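Notes from Umora – August

Hello again, friends! I'm typing this on the back step because the kitchen is the hottest room in the house, and I've promised myself I'll finish before the church van comes at 4:30.

The big news is that the Saturday meal is still going, and growing. When we came to Umora to help the little congregation here, we figured a shared lunch after Bible study might bring in a family or two. Last Saturday we fed 32 people, 18 of them kids, and I ran out of rice before I ran out of guests (sorry, Szu-yu, I know you only got beans). Szu-yu Sin has taken over the children's lesson completely, and she has them acting out the loaves and fishes with a lot of shouting.
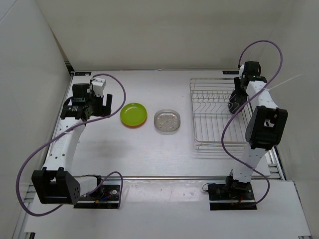 Sharing food has opened more doors for us than any program I ever planned. People who would never sit through a sermon will stay two hours over lunch, and somewhere in there they start asking about prayer, or about a son who stopped calling. I've come to love the most ordinary things for that reason – a lime-green plate on top of a reddish-orange one, a wire dish rack waiting at the side – since that's where so much of my week happens now. Some of the best talks I've had this year were with my sleeves rolled up and my back to the room.

We've also made two trips out to Kinov, where three households are meeting in a living room and singing from photocopied sheets. They asked for Bibles in large print, and we'd like to bring a full box on the next visit. The road past Vasylenko is rough right now, so please pray for the van's suspension as well as for us! 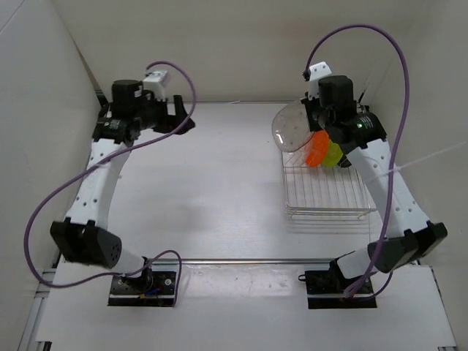
Can I give toward the van repairs and not the general fund? Just write "van" on your gift and every dollar goes to the mechanic. We need $2,000 for the work, and $1,000 of it has already come in, so we're halfway there.

Please keep praying for the Kinov families, for Szu-yu's voice, and for my language lessons, where I recently told an entire class that I was a cabbage. Letters and cards are always welcome, and I do write back, even if it takes me until Christmas.

With love and thanks from all of us at Umora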